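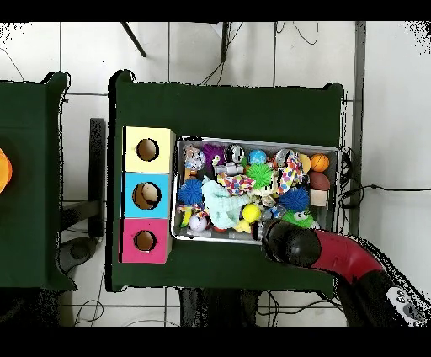 Lachlan Tautahi wrote:
> Has anyone found a decent way to wash old soft toys that weren't
> made to be washed? I've got a bear from my gran with what I think
> is wood wool inside, and a rabbit that smells like a shed. I tried
> the rabbit in a pillowcase on the wool cycle and one ear has gone
> hard. I'd rather not lose the bear the same way.

Hi Lachlan, and hi all,

Oh, poor rabbit! Please don't put the bear anywhere near the machine. Wood wool soaks up water and sits there going sour for weeks, and you can end up with rust coming through if there's wire in the joints (I had a donkey go orange at the knees, it was heartbreaking).

What I do is surface wash only. A small squirt of baby shampoo in a bowl of lukewarm water, whisk it up until you've got loads of froth, then use the froth and leave the water behind. Soft toothbrush, little circles, one patch at a time, and wipe it off with a damp flannel as you go. Test the back of a leg first. Red felt is a terror for running, so I go round it with a cotton bud.

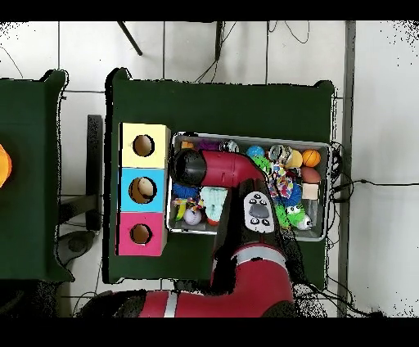
Then it's just drying, and you have to be patient. Somewhere airy, out of the sun, turned over now and then. I use an old Aubert cake rack over the bath. No radiators! When the pile feels dry I brush it up with a baby brush and leave it another couple of days anyway.

For the shed smell, try a lidded tub with an open dish of bicarb in the bottom and the rabbit sitting above it on something. A week, have a sniff, change the bicarb, another week. Somebody on here swore by the freezer, but I think that's for moths - it did nothing for smells when I tried it.

The ear might come back, by the way. If it's the lining that has gone stiff, work it between your fingers with a bit of steam from the kettle. If it cracks when you bend it, stop, it'll want unpicking.

Jhosep Arango asked me off-list about eyes, so I'm pasting in what I wrote up after the mending day, in case it's useful to anyone else.

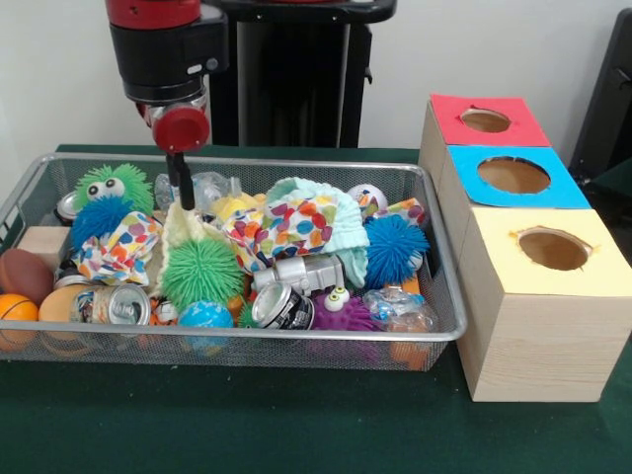
FLIRNECK, March - Glass eyes on wire: check the loop at the back before you clean, and if it wobbles, take it out and re-tie with waxed linen thread, down through the head and out at the neck seam. Boot buttons the same. Keep all of these away from little ones, however firmly you've sewn them.

I've still got half a reel of the thread if you want some posting, Lachlan. Let me know how the bear gets on.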